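비 오는 날 배달 로봇이 멈췄을 때, 우리 집 대문 앞 요령

장마철이면 저희 골목에는 Drendora 배달 로봇이 하루에도 몇 번씩 드나듭니다. 무거운 쌀이며 생수를 대문까지 실어다 주니 얼마나 고마운지 몰라요. 그런데 지난 장마 때 이 녀석이 골목 중간에서 딱 서 버린 일이 있었답니다. 앞집 마옥희 님 댁 두부와 콩나물까지 싣고서요. 앱에는 '전방 확인 불가'라는 말만 뜨고, 저는 우산을 쓰고 나가 한참을 들여다보았지요.

나중에 정비하러 온 라태양 기사님 말씀이, 카메라 덮개에 빗방울이 잔뜩 맺히면 로봇이 물웅덩이와 파인 길을 구별하지 못한대요. 그럴 때는 억지로 가지 않고 서도록 만들어져 있다고요. 그러니 멈춘 로봇을 보시더라도 고장 났다고 뒤에서 밀지는 마세요. 저도 처음에는 밀어 볼까 했는데, 바퀴가 잠긴 채로 밀면 구동부가 상한다고 하시더군요. 게다가 갑자기 다시 움직이면 발등을 다칠 수도 있고요.

우선 로봇 옆면의 정지 단추를 누르고 표시등이 주황색으로 바뀌는지 보세요. 그다음 부드러운 극세사 천을 덮개에 가만히 대고 물기를 빨아들이듯 닦습니다. 휴지나 행주는 쓰지 마세요. 저는 급한 마음에 앞치마 자락으로 문질렀다가 잔금을 내고 말았어요. 다 닦으셨으면 한 걸음 물러서서 정지 단추를 풀어 주시고요. 20분이 지나도 그대로이면 앱에서 오류 번호를 확인해 고객센터에 알려 주시면 됩니다. 저희 때는 427번이었어요.

냉장 식품이 걱정되시지요? 적재함은 정지 상태에서도 수령 번호로 열리니 물건부터 먼저 꺼내 두세요. 그날 두부는 무사히 찌개가 되었답니다.

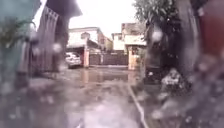 발수 코팅제를 제가 직접 카메라 덮개에 발라 두어도 되나요?

바르지 않으시는 편이 좋습니다. 자동차 유리용 제품은 마르면서 뿌연 막이 남을 수 있고, 그러면 햇빛이 드는 날에도 로봇이 앞을 잘못 볼 수 있어요. 코팅은 정비 때 기사님께 부탁하세요.

참, 대문 앞 길도 조금만 살펴 주시면 좋겠어요. 배수구에 낀 낙엽을 걷어 내고, 화분이나 빗자루는 로봇이 다니는 쪽에서 치워 두시고요. 극세사 천은 지퍼 봉지에 넣어 현관 우산꽂이 옆에 걸어 두시면, 비 오는 날 찾느라 서랍을 다 뒤집지 않으셔도 됩니다. 쓰고 난 천은 섬유유연제 없이 빨아 그늘에 말려 주세요.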